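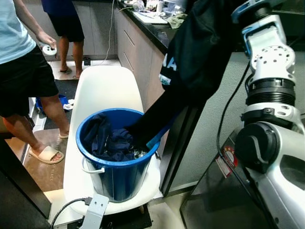 Laundry corner, May, late afternoon

Good session on the dark load! The blue bucket on the white chair is a keeper. At seat height you can get at the clothes without bending, and the curved chair back stops the bucket from sliding off behind. Navy things go in this one. Whites stay in the blue basin on the floor, well away from them (Miroslava's rule, and she's right).

Shirts are still the fun part. The ones with lettering fold over themselves and grab whatever is under them, so one shirt can bring up half the pile. I love how different each one is.

To do:
- try feeding shirts in hem first, collar last
- swing the metal handle down before loading, it catches sleeves
- ask Zakhar if the taller Alitz bucket is still in the store room
- shake out the floor mat

Tomorrow I want 80 pieces through the bucket before lunch, darks first, then towels. Towels should be a treat after all these sleeves!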